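Guvgate season pass review: the expansion I wanted, wrapped in a pass I'm less sure of

I put off buying the Guvgate season pass for most of a year, which will surprise the people who know how many evenings I gave the base game. I loved the base game. I loved the sleepy harbor town at the start, and the way the map opened up once you had a boat that didn't leak, and I even loved the fishing, which I understand puts me in a small group. What I didn't love was the idea of paying up front for three add-ons when only one of them had a release date. So I waited, and in December I finally gave in, with a mug of tea and the heater on and nothing I had to be up for in the morning.

Let me start with what you get, because the store page does a poor job of explaining it. The pass covers three add-ons. The first, The Salt Road, is a proper expansion with a new region and a story that runs alongside the main one. The second, Lanterns, is a smaller thing, mostly a festival and a handful of side quests. The third is called Bravovgate, and it picks up after the ending, so please don't start it with an old save from chapter two like I did. The game lets you walk right in and then spoils the last act in the first conversation. A warning box would have been nice!

The Salt Road is the one I'd tell anybody to play. You take over a trading post that has been run into the ground, and you slowly bring it back while caravans come through with their gossip and their grudges. The writing is by the same team as the main game, and you can feel it. There is an old merchant named Jiston who cheats you on your very first deal, and I was so annoyed with him that I spent hours working out how to cheat him back. When I managed it, he gave me a discount and a long speech about his mother. I have thought about that speech more than I've thought about some novels.

It took me 29 hours to finish, and I'm a slow player who reads every letter and opens every drawer. A friend of mine, Gopinath Raju, got through it in a good deal less and says I should stop talking to the goats. He may be right, but one of the goats has a quest.
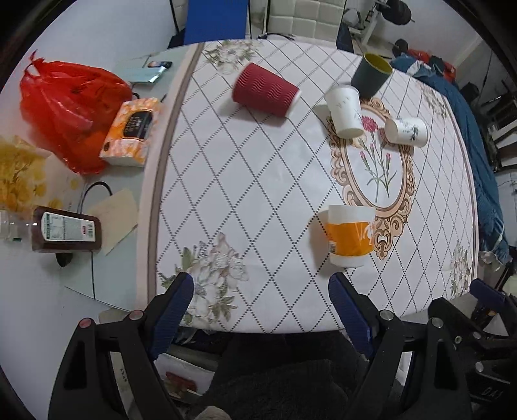

Lanterns is harder to recommend by itself. The festival is lovely to look at the first time, with all the little boats going out at dusk, and the music is some of the best in the series. But the quests are mostly errands. Take this to her, bring that back from him, light the four lamps on the hill in the right order. I finished it in two evenings and I enjoyed both of them, though I can't say I remember much beyond the tune that plays on the pier. If you were buying piece by piece, I'd leave this for a sale.

Bravovgate sits somewhere in the middle. The opening hours are wonderful, and seeing the town changed after everything that happens in the finale gave me a real lump in the throat. Then the combat arrives. Guvgate was never much of a fighting game, and somebody decided that the last add-on should have a tower full of armored guards who all hit like trucks. I got stuck on the sixth floor for the better part of a week. I turned the difficulty down in the end and felt a bit sheepish, then felt much better once I saw the rooftop scene, which is worth every floor under it.

On the technical side, I had a mostly smooth time. The game crashed on me twice, both times while fast traveling out of the salt flats, and the autosave was recent enough that I lost only a few minutes. Loading into the trading post got slower as I built more of it. Ravindran Chacko, who plays on a much older computer than mine, told me he had to turn the shadows off completely to get through the caravan scenes, so keep that in mind if your machine is getting on in years. I play with a controller and everything worked, apart from the ledger screen, where the cursor jumps to the bottom of the list whenever you sell something. With a full storehouse that gets tiresome fast.

Now, the price. My trouble with the pass is the same as it was before I bought it - you're paying for the full set when the quality goes up and down. The add-ons are sold separately too, and if you skip Lanterns the saving from the pass nearly vanishes. The pass also throws in 400 harbor coins, which sounds generous until you see that the nicest coat in the shop costs more than that. I spent mine on a hat. My character has worn it ever since, indoors and out, through some very sad cutscenes.

One more small grumble. You need to be signed in to the publisher's account the first time you launch each add-on, and my password reset email took around 3 hours to show up. After that everything ran offline without a complaint, so it's a one-time nuisance, but do get it sorted before you sit down for the evening.

My completion screen says 94 percent at the moment. What's left is two fish I can't seem to catch and a footrace against a courier boy who is plainly faster than I am. I'll probably keep at the fish.

Verdict: buy The Salt Road at full price if you have any fondness for the base game, add Bravovgate once you've seen the ending, and pick up Lanterns when it's cheap. Get the pass only if you find it at a discount.

Played on PC with a controller, normal difficulty (easy for the tower).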